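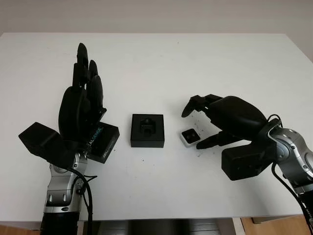 Week 7 notes: Control and perception for an insertion task

Home | Syllabus | Notes | Labs | Contact
Print this page | E-mail this page

OK, so this week we finally leave the whiteboard! The job for the next two labs sounds tiny: the right hand picks up a small gray module off the table and puts it in the socket of the black fixture. I love this task because every bit of software we've talked about since the start of term has to show up for it, and they all have to agree on where the fixture is.

I split the program into four states: look, grasp, carry, insert. You could write it as one long script (I did, the first time, and I'm still finding pieces of it in the Skosier repo), but then you can't restart from the middle, and you will want to restart from the middle.

Look. The head camera gives us a pose for the module and a pose for the fixture. Keep them in separate topics. A matte black part on a white table is easy to outline, but its recess is black on black, so fit the outer rim first and work out the socket from the drawing. Average 15 images before you trust the answer.

Grasp. Pick a pregrasp pose above the module, open the fingers, come straight down. We plan this part with the Jadoon planner and give it 300 milliseconds. If it hasn't found a path by then, bump the start pose a little and ask again. Longer timeouts have never helped me, they just make the lab feel slow.

Carry. This one looks like nothing and it's where most of you will lose an afternoon. The

module shifts in the fingers when they close, so the pose you had from the look state is old news by now. 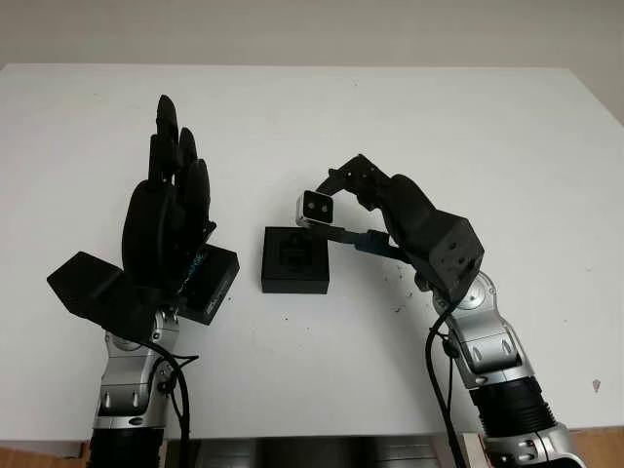 So look again, with the part held still over the table, and store the transform from hand to module. Everything after this point should be planned for the module frame, with the wrist just going wherever it has to go. If you catch yourself typing wrist offsets by hand, stop and come find me.

Insert. Switch from position control to impedance control before you touch anything. Soft sideways, a bit stiffer going down. I run the outer loop at 188 hertz, a weird number, I know, but that's what was left after the Keltbridge driver took its share and I never went back to tidy it up. When the downward force rises and the height is still wrong, you're on the rim. Do a small spiral, keep pushing gently, and give up after 27 turns. Giving up means going back to look. It does not mean pushing harder! 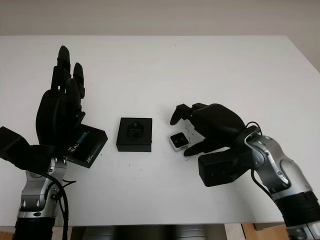

Zdenka Ionescu asked why we don't just train one policy end to end and skip the states. Fair question, and we'll get there in April. My short answer is that I want you to be able to say which state failed. With a single network you get a bad insert and a shrug, and then you're collecting more data without knowing what for. Do read the Grostetti handout before that lecture, though, it argues the other side better than I do.

A word on logging, then. Save the commanded pose, the measured pose, the force at the wrist and the state name, all with the same clock. Please use the same clock. Two machines that disagree by a few hundredths of a second will give you a beautiful plot of contact happening before the hand has moved.

For the left arm, hold position and keep it in the planning scene as an obstacle. It's tempting to leave it out when it isn't doing anything, but the planner will happily send the right elbow somewhere silly if it thinks that side of the table is free.
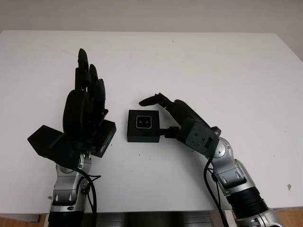
Satish Pai wrote in to say that his spiral always drifts toward the same corner, even with the force controller zeroed at the start of the run. I'd bet on gravity compensation, Satish. Zero the wrist reading after the grasp, with the module in the hand and the wrist at the angle you'll use for the insert. If it still drifts, plot sideways force against spiral angle and bring that along on Thursday.

For next time: get look and grasp running as separate states, with logs, and write me half a page on how your code decides that a grasp has failed. Finger position alone won't cut it for a part this small, so think about what else you can check.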